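4. Preparing the two-arm bench for the shift

This section is for the people who worked at the hand sorting tables before October and who now look after the Vashisht bench at the Hallonham site. You do not need to know programming. Please read section 3 (stop buttons and lock) first.

4.1 What is changed in your work

Before, one person took each piece from the line, looked at it and put it in its place. Now the arms do the lifting, and you do the laying out, the checking and the decisions. The bench is planned for 3,000 pieces in a month. This number is for the bench and it is not a target for you. If you need to stop the arms, stop them, and nobody will ask you to make up the pieces later.

Each bench has two attendants. One stays at the bench and the other brings the goods. Change places after every break, so that both of you keep the practice.

4.2 Laying out the goods

1. Check that both arms are raised and the lamp on the control box is yellow. If the lamp is green, do not reach in.

2. Put the white cutting board at the front of the bench, on your side. It must lie flat.

3. Set the goods in one line behind the board. Bowls, boxes and cups stand directly on the table. Small pieces go on a tray.

4. Leave spatulas and other long utensils standing in their cup, with the handles up. Do not push the handles down to make them even.

5. Look at the cables near the wrist of each arm. They should hang free and not lie over any of the goods.

Note: It is allowed that pieces stand close to each other. The arms are slower in this case, but you do not need to move the pieces apart.

Caution: Glass is not for this bench. Bring it to the hand table, where Madhu Kanaujia's team continues to sort it.

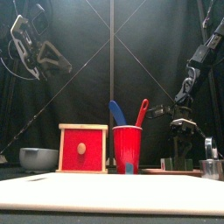
4.3 First pick from the tray

6. Step back behind the floor line and press START once. The arms wait 20 seconds before they move.

7. Watch the first pick on the wrist camera screen. For blocks in a tray, you want to see one finger on each side of the column. The tray may be a little tilted on the screen. This is normal.

8. If one finger is on top of a block, press HOLD. Wait until the arm is still, then move the tray by hand and press START again.

9. After 3 wrong picks of the same piece, take it out and write it in the bench book. Do not try more times.

Note: Dark pieces on the dark table are difficult for the camera, and for us also. Shiny tray floors give white reflections which can look like an edge. If you are not sure what you see, walk around and look at the real tray with the bench on HOLD.
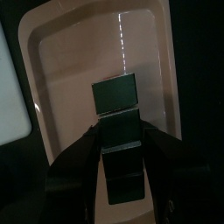 Figure 4-2. Wrist camera view: gripper fingers on either side of the green blocks in the tray.

4.4 Handing over to the next shift

10. Press HOLD, then PARK. Turn the key and hang it on the board by the door.

11. Write in the bench book which pieces you took out and why. A few words are enough, in any language your team can read.

12. Tell the next attendant in person if you changed something in the layout.

If you find the new work tiring for the eyes, or you would like more days at the hand tables, please speak with Ankit Goel. The roster can be changed, and several people from the Walavberg site have already asked for this.

Hukach Bench Guide, section 4 | Questions: ask your shift office | © Hukach | Back to top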